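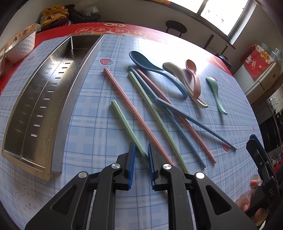 3.2 Sorting Mixed Tableware

Figure 3. Chopsticks and plastic spoons spread over a plaid tablecloth, with the steel tray at the left.

We were delighted by how much people varied on so plain a chore! Across 148 sortings in the Brallwood homes, chopsticks were the slow part. Sets like the one in Figure 3 come in several muted colors, and many people paired them by color before putting anything in the tray — pink with pink, light green with light green. Spoons mostly went in one at a time. Na-rae Han coded each sorting by its first move, and the pairing habit held up nicely on the Sunday visits too.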